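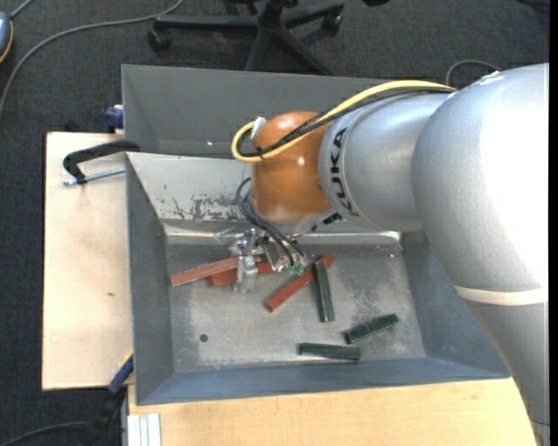

Figure 4. Arm over the front compartment of the bin, three red blocks and three green ones on the floor.

Section 4. Clearing the bin

Plutcombe can empty a bin of small blocks. If you bought it to tidy a playroom, please read this section before the family gathers to watch.

Before you start

Clamp the bin. An arm this size doesn't notice when it drags a bin along with it, and you will be the one to put it back. Roll office chairs well clear of the arm's reach. Rizal Wuisan's chair was once considered well clear.

CAUTION: Stay out of reach while the arm is powered. It has no opinion about you, which includes not minding if you are in the way.

Starting a run

1. Put the blocks in the front compartment. Crossed or leaning blocks are allowed. Stacks of three or more are not.

2. Check the cables at the wrist. They should bend freely through a full turn of the tool. If a tie has slipped, fix it now.

3. On the Bramometti panel, choose CLEAR BIN and set the speed to 11 percent. You may raise it after 2 clean runs.

4. Press START and wait for the first pick. Planning can take 90 seconds. A child of four would have finished by now and asked for a snack.

5. If the gripper closes on nothing, let it try again. After the second miss it backs off and asks for help. Press RETRY, or reach for the stop button and move the block yourself once the power is off.

6. When the panel says BIN EMPTY, look in the bin.

Note: Bare, scraped metal throws glare, and the software sometimes takes a bright patch for an object. Dim the overhead lights before calling support. Marwan Kanaan answers the support line and will ask about the lights first.

What it can't do yet

Socks, cereal, anything see-through, anything flat against a wall. The Doolan update (planned for October) adds spoons. Our longest test at the Grasau shop was 800 picks of the same kind of block, and we're proud of it. Laundry is covered in Section 9, a short section.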